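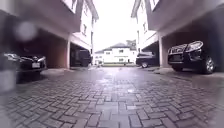

Residents of the Pevurley townhouses in Nesstead will have to move their cars out of the carports for two days next month while the drains under the shared driveway are cleaned and part of the paving is lifted and relaid. The work was approved at a meeting of the homeowners on Tuesday evening. The driveway, laid in small gray bricks between the two rows of homes, is the only way in for cars, and the carports on both sides open straight onto it. Rain leaves the bricks shiny from one end of the lane to the other, and several owners have complained that water stands near the pillars for hours after a storm.

Inora, the contractor hired for the job, will flush the drains on the first day and reset the bricks that have sunk on the second. Crews will start at 8 a.m. The lane will stay open to people on foot, but cars left in the carports after 7:30 a.m. will be stuck there until the crew finishes for the day.

Each household will pay $60 toward the work, and the rest will come from the repair fund. A plan to replace the bricks with asphalt was dropped after owners objected to the price and the look of it.

"We like the bricks. We just want the water to go somewhere," said Liv Rustad, who has lived in the left-hand row since the homes were built.

The town will allow overnight parking on Morsy Street both nights, with space for 20 cars. Passes will be left in mailboxes the week before. Anyone who can't move a car should call the Inora office in Nesstead ahead of time. If heavy rain is forecast, the brick work will be pushed back a week.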